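Pinlow Learning Rooms: Interim Report on the Small Whiteboard Program
Prepared for the Tokstead Fund by Lanying Jin, Program Manager

Reporting period: January to the end of the spring term

1. Summary
The grant supports the supply and upkeep of small whiteboards for tabletop use at the Trekley and Rennie sites. Of the 393 boards approved in the budget, almost 100 remain to be delivered, all of them for Rennie. Spending is within the agreed limit and no change to the total award is requested.

2. Work completed
Trekley has received its full share. Boards are stored flat in the supply cupboard and signed out by room. Cleaning now takes place at 4:30 p.m., after the last session, with a dry cloth first and a damp one where marks remain. Staff report that ink left over a weekend is much harder to remove, and the cleaning routine was moved from the morning for that reason.

Markers were budgeted at 1,000 for the year. Use at Trekley has been lower than planned -- caps are now checked at the end of each session -- and the balance will be carried over to Rennie.

3. Rooms and tables
Both sites use plain tables with enough clear space for a board to lie flat. 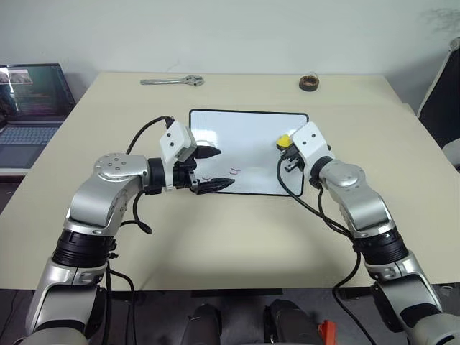 Why are the boards used flat on the table when they could be mounted on the wall?
Flat boards can be shared by people seated on different sides, and they can be put away when the table is needed for other work.

4. Next period
The remaining Rennie delivery is expected within 90 days. Sign-out sheets will be introduced there at the same time, and a full count of boards and markers will be included with the final report.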